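Skoston Comics reprint FAQ

I run a small site about horror comics and keep getting the same emails about the Gruldale reissue. Answers as of 20th January. I don't work for Skoston and they haven't sent me anything free.

What is Gruldale?
A black and white horror series set in a drowned mining town. Nine issues, then it stopped in the middle of a chapter. Zdzisław Sowa wrote and drew the lot.

Is the reissue really complete?
Skoston says so. What they mean by complete is all nine issues plus "archival material", and they won't say what the material is. I've asked twice. If you're hoping for a finished issue ten, I'd keep my money in my pocket until somebody shows a page of it.

What's different about the deluxe edition?
A slipcase, a signed plate and a new colour cover. The guts are the same as the standard hardcover. It costs 40 dollars more, and I can't see 40 dollars' worth of anything in the listing.

How limited is "limited"?
The deluxe is capped at 3,000 copies. For a series that sold poorly the first time, that's a lot of books. I wouldn't let the countdown clock on the order page rush you.
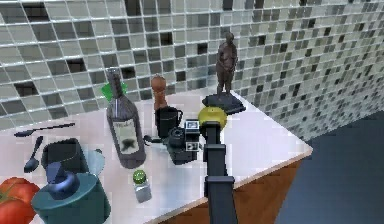
Was the art rescanned from the originals?
Partly. Skoston's own announcement says "original art where available", and Sowa sold a good many pages over the years. The preview pages from issue two look crisp. The ones from issue six look like they came off a printed copy, with the greys filled in. Make of that what you will.

Will there be a Riltlow figure?
Kwiatkowski has the licence and has shown a grey sculpt of Riltlow with the lantern. No price and no colour version yet. They also announced a figure for another series a few years back that never got past the sculpt, so I'm not clearing a shelf.

When does it ship?
February, according to the store page. The confirmation email I got says "early in the year" - not quite the same promise.

Can I cancel a preorder?
Yes, until it's marked as packed. Save a copy of the terms when you order, as the wording has changed once already.

Should I just buy the old issues?
If you only want to read it, maybe. I've seen full runs go for nearly 100 dollars, but issue eight is hard to find and sellers know it. Check the centrefold in issue four is still there before you pay.

Do you get a cut if I order through your links?
No. There aren't any links.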